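Drying Times of Household Cloths in Shared Student Housing
Project report, Home and Textile Studies
Mbali Ngcobo and Florian Holzer
2021-08-23

Why we picked this topic

Anyone who has lived in Lovcombe Hall knows the smell. You come home from class, you open the kitchen door, and there it is, that sour dishcloth smell that gets into everything. Our first idea for this project was a survey about laundry habits, but after talking it over (mostly in that same kitchen) we decided we would much sooner find out how long our cloths take to dry and whether the way we leave them lying about makes a difference.

We should say early on that neither of us had done a project with measurements before, so a good part of the summer went into learning how to weigh things properly. Our instructor was very patient with us, and we are grateful for that.

What we did

We tested 3 kinds of cloth: a thin cotton dish towel, a waffle-weave cotton towel and a microfiber cloth. Each one was weighed dry, soaked in tap water, wrung out by hand and weighed again. After that it was either hung over the rail, spread flat, or folded and left on the counter, and we went back to the scale every half hour until the weight was close to where it had started. In the end we had 109 weighings written down, some of them in rather sleepy handwriting.

Florian did all the wringing, which we thought would keep things fair. He does wring harder in the morning than in the evening, as we found when we looked at the starting weights, and we come back to this under problems.

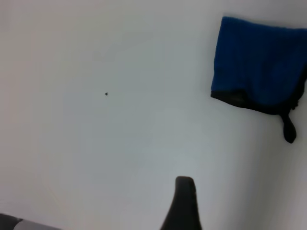

Figure 1. A folded blue cloth on a pale surface.

What we found

Hanging won easily for all the cloths, as our grandmothers could have told us. The thin towel was ready first, and we were pleased to see how steady its numbers were from one day to the next. The waffle towel took up a great deal of water and held on to it, especially when folded. In one folded run it was still damp in the middle after a whole night – the outside felt perfectly fine, and we would have put it back in the drawer without a second thought.

The microfiber cloth surprised us both. Hung up, it dried almost as quickly as the thin towel, but folded it did nearly as badly as the waffle one.

Problems

The kitchen window was the biggest one. Our housemates opened and closed it as they liked, and on one rainy afternoon the humidity reading went up to 80 percent, so we left that day out of the comparison. The uneven wringing we could only partly correct for, by working with the share of water lost at each weighing. We would also have liked more repeats of the flat runs, but counter space in a shared kitchen is hard to come by.

Next steps

We would like to run the tests again in September, when the heating may be on in the evenings, and use a spin dryer in place of Florian. Mbali also wants to add an old terry washcloth to the set.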